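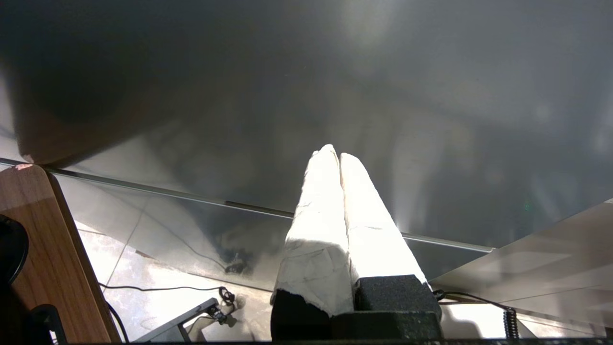
Week 3 handout - Dark and shiny: looking after glossy appliance fronts

Home Care and Household Systems, evening stream

Hi all. These are my notes from the session tidied up a bit, with the bits I rushed through at the end written out properly. If you were away, read the whole thing before you do the home exercise. If you were there, you can skip to the part on trim, where I garbled two things and Štefánia Michalík kindly pulled me up on one of them.

Why we spend a whole session on a door

I know it sounds like a lot of fuss over a flat bit of kitchen. But glossy dark fronts are what people ask me about more than anything else in this course, and I think I know why. A white textured fridge door can go for weeks before you notice the state of it. A dark grey gloss door shows you every hand that's been near it since breakfast. People scrub it, it looks worse, they scrub it harder, and by the time they come to me it has those fine circular swirls you can see whenever the light's on it.

So the two questions for this week are: what are you seeing when you look at a shiny dark panel, and what's the least you can do to get it looking decent?

Part one. Reflection or mark?

We did this one as a group and it was good fun. A glossy panel is a poor sort of mirror. It'll pick up the corner of a table as a blurry brown shape, or turn a bright patch of wall into a pale smudge, or drag whatever's across the room down into long grey and beige smears. All of that looks an awful lot like grime if you're already in a cleaning mood!

The test is to move your head. Step to the left, crouch, step to the right. If the smear slides along the panel with you, it's a reflection and you can put the cloth down. If it stays put, it's on the surface. Tarcísio Holanda told us he'd spent a good part of an evening trying to get a streak off his oven front, and it was the edge of his curtain.

Then look along the panel from a low angle, with a lamp or a window on the far side. Front-on, a dark gloss surface hides grease quite well. Side-on it hides nothing. Do this before you clean and again after, and from the same spot each time so you're comparing like with like.

Tiny points of coloured light are worth a word too. A speck of green or red in a panel might be an indicator on the appliance itself, or it might be the reflection of something on the bench behind you. Same test, move your head.

Part two. What the surface might be

You'll come across a few kinds, and you often can't tell which from a metre away.

Glass over a coloured backing. Hard, cold to touch, gives a clear reflection. The most forgiving of the lot, though it'll still scratch if you drag grit across it.

Painted or powder-coated metal with a gloss finish. A magnet will usually stick to it. Softer than glass, so be gentler.

Gloss plastic or a film over a board. Often a slightly wavy reflection, and warmer under the fingers. This is the one that swirls. If you can't work out what you've got, treat it as this one.

Somebody asked about black stainless. It's usually a thin coating over ordinary stainless, so treat it as painted metal and keep well away from the stainless polishes. Once the coating's gone it's gone.

Part three. The method

Here's the order I use at home. I've changed it over the years and I'll probably change it again.

1. Dust first, dry. A clean, soft microfibre, no pressure at all, top to bottom. Most scratches come from skipping this step and going straight in with a wet cloth, which just turns the dust into a very fine sandpaper.

2. Warm water with a small drop of dish liquid. Small! If there's foam on your cloth you've used too much, and you'll be rinsing till tea time. Wring the cloth until it's only damp.

3. Wipe in straight lines, along the length of the panel, and overlap your strokes a little. I used to teach circles. I don't any more. If you do leave a faint mark, a straight one is far harder to see than a swirl.

4. Go over it with a second cloth, damp with plain water. It's the leftover soap that makes the rainbow haze people complain about.

5. Dry straight away with a third cloth. Don't let it air dry, especially if you've got hard water.

So that's 3 cloths, and please keep them separate. I fold each one in quarters so there's always a fresh face to turn to.

For cooked-on grease near a cooktop, lay the warm damp cloth flat on the spot and hold it there for 30 seconds, then wipe. If it hasn't shifted, do it again. Patience is doing the work here, you shouldn't need your shoulder.

A note on sprays. Spray the cloth, never the door. Liquid runs down, finds the gap at the bottom edge and sits there, and on an appliance with controls you really don't want it finding its way in behind them. Check the manual before using anything with ammonia, alcohol or vinegar in it. The manual beats me every time, and I mean that.

Part four. Trim, seams and recesses

OK, this is the bit I garbled.

A lot of fronts finish in a narrow strip of metallic trim along the bottom edge. It might be real metal, it might be plastic with a silver finish. Either way it's the first place to look tired, for two reasons. One, everything that runs down the panel ends up there. Two, any slot or recess in the trim catches crumbs and a sort of brown paste made of grease and dust, and from standing height you can easily take it for shadow.

What I said in class was to use a toothpick. What I should have said is a wooden toothpick or skewer with a bit of damp cloth wrapped over the point. A bare point will mark a silver finish, and Štefánia has the dishwasher to prove it. Cotton buds are fine for the wider slots. For a long narrow one, fold a thin cloth over the edge of an old plastic card and run it along from one end to the other, then refold to a clean bit and come back.

The second thing I got muddled was the order. Do the trim AFTER the panel's first wet wipe and BEFORE the plain water rinse. That way the muck you've dug out gets picked up on the rinse pass and you're not dragging it back across a surface you've already dried.

Squared-off ends and corners on trim like this can be sharp, and they snag microfibre. Wipe towards the end and off it, so you're never coming back against the edge. If a corner has lifted, leave it and tell whoever looks after the appliance. Don't pick at it.

Part five. The stuff around it

The door's never on its own. If a table or a chair lives close by, have a look at where its corner sits when somebody pushes it back. A wooden table corner at the wrong height will put a dent or a chip in a painted panel sooner or later, and with a fridge or an oven you've also got to think about the door swinging out to meet it. Open it the whole way, slowly, and see what it clears. Edin Delić has stuck small felt pads on his table corners. Not pretty, but I'd sooner look at felt than at a chip.

Tea towels over the handle - I know, we all do it. A damp towel rubbing the same patch all day leaves a dull band on gloss plastic. Hook on the wall, please.

Cost sheet (from Endang's table)

Endang Ginting priced up a kit for her group. A pack of plain microfibres, dish liquid, cotton buds and an old card came in at $40, and she reckons the cloths will see out the year. You do not need the $165 bundle one of you brought a flyer for. It's very nice packaging.

Wash the cloths on warm with no fabric softener, ever. Softener coats the fibres and they start smearing instead of lifting. Don't wash them with towels either, as they'll come out covered in fluff.

Home exercise

Pick one glossy dark surface at home. An oven door, a fridge, a microwave, even a switched-off telly if you use dry cloths only. Before you clean anything, sketch it. A rectangle will do. Draw in every pale patch, streak and smear you can see standing in your usual spot. Then do the head test and label each one R for reflection or M for mark. Clean it using the method above and sketch it again from the same place.

Bring both sketches, and make a note of:

What time of day it was and where the light was coming from
Which of the surface types you think you've got, and how you decided
What was in the trim, if there's trim
Anything that didn't come off

If something doesn't come off, leave it be and bring me the sketch. Rostislav Havlíček had a mark last term that he was sure was a scratch, and we sorted it with a warm cloth and a bit more waiting.

Next week is seals and gaskets, so wear something you don't mind getting manky, and bring your cotton buds along with you.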